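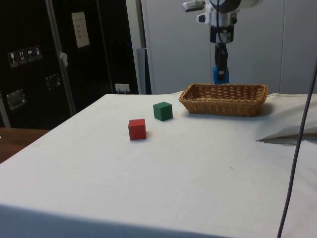

Forums > Home & Family > Toys, Storage & Clutter

Baskets for wooden blocks: shallow or deep?

pebblecreek_mom
OK so we finally got rid of the giant plastic tub. My youngest has 41 wooden cubes (I know because we lost one in the move and I counted them on the rug like a crazy person) and I want them in something I can leave out in the den without wincing. I'm leaning toward a shallow wicker basket, tan, sloped sides, the kind you'd put dinner rolls in. Clata has one and Promutia has one that looks almost the same for a lot more money. Does anybody use wicker for blocks? Does it hold up?

tallgrass77
We've had the Clata one going on 2 years. Love it! Kids can see what's in there so they don't dump the whole thing to find the one green cube they need (mine ALWAYS need the green one). It's on a side table with a white cloth over it and the colors look so nice against it.

dutch_oven_dan
Gonna disagree. Wicker sheds. Little bits of it ended up all over our carpet, and once a strand pops loose on the rim a 4 year old will sit there and unravel it. Get a canvas bin with a flat bottom and be done.

pebblecreek_mom
Dan, was yours on the floor? Mine would be up on the table most of the time. I don't mind a few bits on a tablecloth, I shake it out anyway.

dutch_oven_dan
Floor, yeah. Got kicked a lot. Still wouldn't buy it again.

marzipan_k
The flared rim is what sold me. My son tosses the cubes from across the table and most of them go in. With the deep bin we had before he'd lose interest halfway, plus it was LOUD. Only thing I'd say is measure first! I got the long one from Biklow and it was 19 inches, too big for our shelf, so it lives on the table now.

tallgrass77
Ha, same here with the shelf. And if you're putting a cloth under it, get a heavy one or clip it down. Ours bunches up at the side every time somebody leans on it and then the cubes won't sit flat for stacking.

oldhouse_renee
I'm with Dan on the shedding but you can fix it. Wipe the basket with a damp rag and let it dry before you use it. I did that with a thrift store one and it's been fine since last April. Also, are the cubes painted? We had a red set from Zürcher that left pink smudges on a white tablecloth. Came out with dish soap, but I wasn't thrilled.

pebblecreek_mom
Painted, yes. Red, green, and a few others. Ugh, I hadn't thought about smudges. Might go with an oatmeal-colored cloth. Ordering the Clata basket tonight, sorry Dan!

dutch_oven_dan
You'll be back for the canvas one.

Comments (3)

lindenlane: Do these come with a liner? I'd want one for the tiny pieces.

tallgrass77: Mine didn't. I cut up an old pillowcase.

quiltsandcoffee: Shallow all the way. Deep baskets are where puzzle pieces go to die.

Contact us | Forum rules | Copyright 2018 | Back to top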